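What does fair trade mean? (for kids)

By Ghassan Srour, 1 Aug 2021

Quick one this week, I've got a stall to set up.

Say you buy a clay bowl at a market. You hand over the money. Where does it go? Some to the shop. Some to the truck and the ship. Some to the person who made the bowl. Sometimes the maker's bit is tiny – too tiny to buy dinner for the family.

Fair trade says the maker should get a proper share. That's the main idea. Easy to say, harder to do.

Let's follow one bowl. A potter in Chuensuk digs the clay, shapes the bowl, dries it, fires it in a hot oven called a kiln. It takes her 4 days. There are 83 potters in her group and they sell together. Why together? Well, one potter on her own can't argue much over a price. A big group can. A group like that is called a co-operative, or co-op for short. 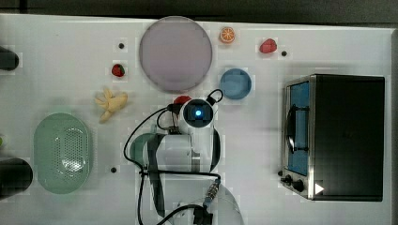 The co-op talks to a buyer. Ours is called Lukora. They agree on a price before the bowls are made, and Lukora pays half straight away. So the potter can buy firewood and glaze without borowing money. Then the bowls get packed in straw and off they go by sea. Seven weeks on the water! Then to our shop in Farkthorpe.

Tricky words:

Artisan – someone who makes things by hand and is really good at it.
Wage – money you get for working.
Microcredit – a very small loan, for buying tools or a loom.
Profit – whats left over after you've paid for everything.

Does fair trade fix everything? No. Some makers still can't find a buyer. Some things cost more in the shop, and not every family can pay extra. That's okay. You can still ask questions.

Try these two next time you're out shopping with a grown-up. Who made this? Did they get paid enough? The person at the counter might not know. Ask anyway.

Next one's in September – how wool gets its colour. Bring an old white sock.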